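4. Results and discussion: what people call white

4.1 The naming task

Each of the 113 householders who came through the hall in Clundale was handed a set of 50 painted cards and asked to write down a name for every one. All of the cards were sold by their makers as white. We did not tell people this. Several worked it out by the second row and became noticeably less cooperative.

The names given fell well short of the trade's own. Where the Jurodik catalogue offers its customers a white named after a sleeping animal, a white named after a feeling and two whites named after the same beach, our respondents offered "white", "white again", "the other white" and, on one sheet, a ditto mark running down the entire page. We had to decide whether a ditto mark is a colour term. Gavrilă argued that it is, in the sense that matters to a speaker with somewhere else to be. Minami disagreed, and the matter is dealt with in the coding notes, at greater length than it deserved.

Once the dittos were folded into the term above them, the sheets showed a vocabulary with one strong centre and a loose edge. "White" sat at the centre. Around it came "cream", "off-white", "greyish" and "dirty", the last of these used mostly by people who had raised children. "Ivory" and "eggshell" appeared almost entirely on the sheets of respondents who had renovated in the past few years, which fits Ebihara's earlier suggestion that fine-grained words for pale colours are picked up at the paint counter and fade once the tin is in the shed.

4.2 Naming and choosing

Having named the cards, respondents were asked which they would put on a lounge room wall. At this point the people who had written "white" for nearly everything turned out to hold firm and detailed views. One man who had used a single term from top to bottom rejected six cards in a row as being too pink. Asked whether he would like to revise his names, he said he would not, because they were all white.

We take this seriously. Much of the work on colour vocabulary moves rather quickly from what people say to what people can see, and a person without a word for a difference is assumed to be getting by without the difference. Our respondents saw plenty. They simply kept the names for occasions that called for them, such as a disagreement with a spouse. Couples tested together produced a far richer set of terms than the same people tested apart, and some of those terms could not be printed.

Lighting mattered more than we had planned for. The hall faces west and its tubes had been replaced at different times, so that one end of the long table leaned yellow and the other leaned blue. Respondents compensated without being asked, carrying cards to the doorway and tilting them. We had not written a protocol for the doorway. In the second session, held in February, we moved the table closer to it and called this a control.

4.3 White beside white

The trade advice, repeated in all of the brochures we collected, is that no white should be judged alone. It must be held against another white, at which point it will reveal itself to be green. We found the first half of this sound. Single cards drew short names and little comment. Paired cards drew comparisons straight away ("that one's the warm one"), and the comparisons were stable when the pair was swapped left for right.

The effect is weaker when both surfaces are pale and nothing darker sits at the join. Respondents then tended to treat the two as one thing and to name the lot together, unless there was a shadow or a dark trim to hang the distinction on. Skirting boards do this job in houses, though they are seldom thanked for it.
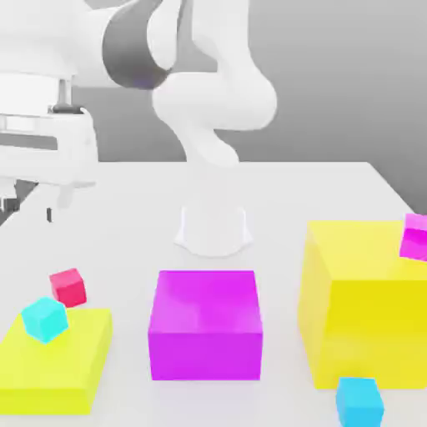 Figure 4. White arm above a white tabletop, with one dark grey band at a joint. Computer rendering.

Product names were then read aloud, and respondents were asked to match them to cards. Performance was poor and cheerful. The Flestano range was matched no better than chance, which did not stop anyone from explaining their reasoning. Names that mentioned milk went reliably to the yellower cards, and names that mentioned mist, fog or anything coastal went to the greyer ones. Names that mentioned serenity went wherever there was room.

4.4 Limits

Our respondents were people willing to look at white cards for the better part of an hour, and we would not press the results on the wider public. The cards were matte, while most lounge rooms are not. A larger mail-out to 3000 addresses was costed and then put aside when we learned what it takes to stop a painted card from scuffing in the post. Anyone intending to repeat the work should also settle the ditto question beforehand – in writing, and preferably with witnesses.

Comments (3)

paleontoff: Painted for a living until my knees gave out. Customers cannot name them but they will ring you at night about them. Good section.

M. in the west: Was the ceiling in the hall white as well? It'd bounce onto the cards. Couldn't find it in the methods.

Threecoats: My wife and I would like to be tested separately please.

Recent items
Who says "fawn"? A colour word in retreat
Fence colours and neighbourly relations in Clundale
Beige: a reply to Ebihara
Reading the backs of paint tins

Contact the editors | © Shigeru Minami and Virgil Gavrilă, 20 Apr 2018 | Back to top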